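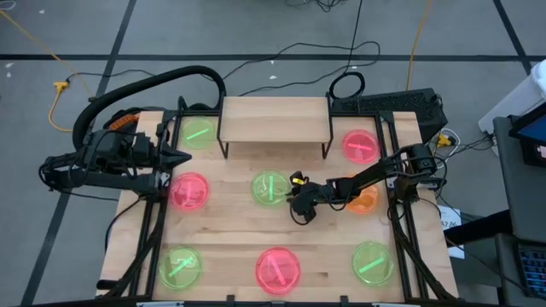

Azlan Ngui commented on the draft that a colour code only helps if people can still read it when the light is poor, and asked why we had tested ours in a bright room. The comment was fair, and section 3 was rewritten after it.

2. Method

The task was to sort small parts into dishes by colour. Red, green and orange were kept as the three code colours. Each participant did the task twice, once under ceiling lights at 440 lux and once with the blinds down and a single lamp, at 49 lux. Light was measured at bench height with the Mekitz meter. Six participants took part and 200 parts were sorted in each condition. Sessions were run in October by Kartini Sembiring and Emiliano Soler.

Participants were not told which errors we were looking for. Two had used a colour code at work before – their results were kept in.

3. Results

Under ceiling lights, errors were rare and showed no pattern. Under the lamp, most errors were between red and orange. Green was seldom mistaken for either. Sorting was also slower under the lamp, mainly at the start of a session.

We did not screen for colour vision deficiency. Red and green are a poor pair for many people with the condition, so the good result for green should not be applied to them.

4. Changes to the code

Orange was replaced by blue in the second version of the label sheet. A printed letter was added to each label as a backup – R, G or B, in black on a white patch. The second version has been printed but not tested. Lucimara Amaral holds the raw data sheets and the meter readings.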